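Limescale marks on stone worktop, is vinegar safe?
Kitchens and Bathrooms > Worktops

grardale_ama
Hello all. We moved to Histside in June and the kitchen has a stone worktop, brown and grey with pale veins. Beside the tap there are white rings which do not come off with washing-up liquid. My neighbour uses vinegar for everything. I am afraid to try it, as I don't know if the stone is marble or granite. The previous owner left no papers.

Pellow50
Vinegar is fine. I have used it on my granite for 12 years, half and half with water, and it still shines.

tilly_m
Please don't follow that until you know what the stone is. If it is marble, the vinegar will eat the polish and you get dull patches, which are much worse than rings. Put one drop of lemon juice in a hidden corner, wait 3 minutes, wipe and look from the side. If the spot is dull, keep all acids away.

grardale_ama
Thank you both. I will do the drop test on Friday when I have daylight in the kitchen. The pattern of ours is something like this, with many small light flecks between the veins:

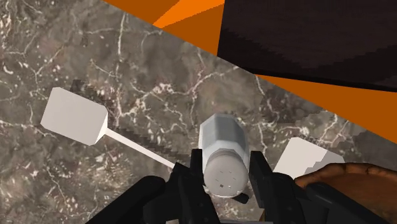

Pellow50 again, and I still say you are all too careful. Granite has flecks, marble has veins, and many stones have both. My fitter from Acheampong told me diluted vinegar does no harm if you rinse it.

tilly_m
It can harm the sealer, even on granite. Mine needed sealing again after 2 years of that treatment.

grardale_ama
I did the test. The spot became dull, only a little, but I can feel it with my finger. So no vinegar for us. Does anybody know a plastic scraper which is gentle enough for the rings?

tilly_m
Grirkenon sell a soft one. Keep it flat and wet the stone first.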